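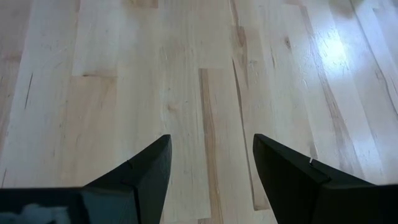

plankpusher
Trying to decide whether to refinish or leave it alone before we list the house in August. Realtor wants everything "fresh". Quote from Merkent came in at 3,063 for the downstairs, more than I wanted to spend on a place I'm leaving. It's pale wood, long narrow boards, a few with those darker brown streaks and little knots. I like the streaks. Realtor says buyers want it all one color. Anybody sold with original floors lately?

dustmop_44
Leave it. Seriously. Put the money in paint.

Sikside_Sue
Disagree w/ above. We had ours done before selling and got two offers the first weekend. Buyers look at floors first, then kitchen. But 3,063 sounds high for one level, get another quote. We paid around 2,000 over in Sikside.

dustmop_44
You'd have gotten the offers anyway, Sue. Everything was selling in Sikside then.

Sikside_Sue
Maybe. Or maybe the floors helped — neither of us knows

oldbrushes
Is that maple? Looks like it to me. If it is do NOT let them talk you into staining it darker. Maple goes blotchy. Had a guy do my hallway in walnut stain and it looked like a cow. Clear coat only.

plankpusher
Think so, prior owner said maple but he also said the roof was new lol. No stain, just clear. Bozsik can do a screen and recoat instead of a full sand, waiting on thier price.

oldbrushes
Screen and recoat is the way to go if the finish isn't worn thru to bare wood. Check by the sink and the back door. Ask if it was ever waxed too, new coat won't stick over wax.

turnurent_tenant
landlord here did a recoat while I was still living in it, smelled for days. move the cat out

dustmop_44
Still say leave it. Good cleaning, couple rugs, knock a little off if the buyer complains. Streaks are just what wood looks like.

Sikside_Sue
Rugs make people wonder whats under them.

plankpusher
Ok leaning recoat if Bozsik is cheap, otherwise mop and hope. Will ask about the wax, had no idea. No cat — but there is a parrot, so guess he's going to my sister's

oldbrushes
Yes get the bird out. Fumes are bad news for birds. Longer than they tell you.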